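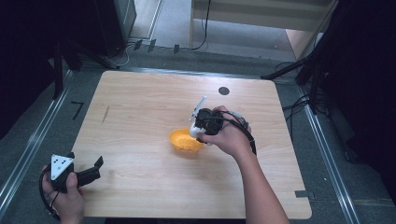
21st February

Flashed the Drenine tablet with the new Irkance build. The changelog promises "much better standby." I've read that line on every release since July and will believe it when the battery graph says so.

First boot took nearly 250 seconds. Wiped cache, second boot no quicker. Root survived the update, which the notes say it shouldn't, so either the notes are wrong or the boot image didn't get replaced. Checksum still to do.

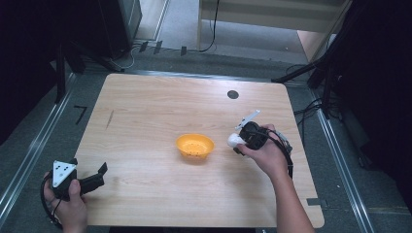 Small orange bowl, right of it the gripper with something white in its jaws.

Kyung-hwa's log has 700 wakelocks overnight, all from the sync service they claim was removed. Mine was on the charger, so no use for comparing. Rolled back the modem file only. Wi-Fi came back, GPS didn't.
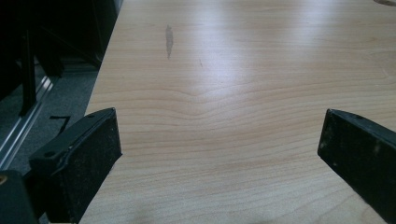 Czesław Walczak thinks the sync service is just renamed and wants the old package list diffed against this one before anybody flashes the other 2 tablets. Fine by me. Old list is on the Larnex share, if the share is up.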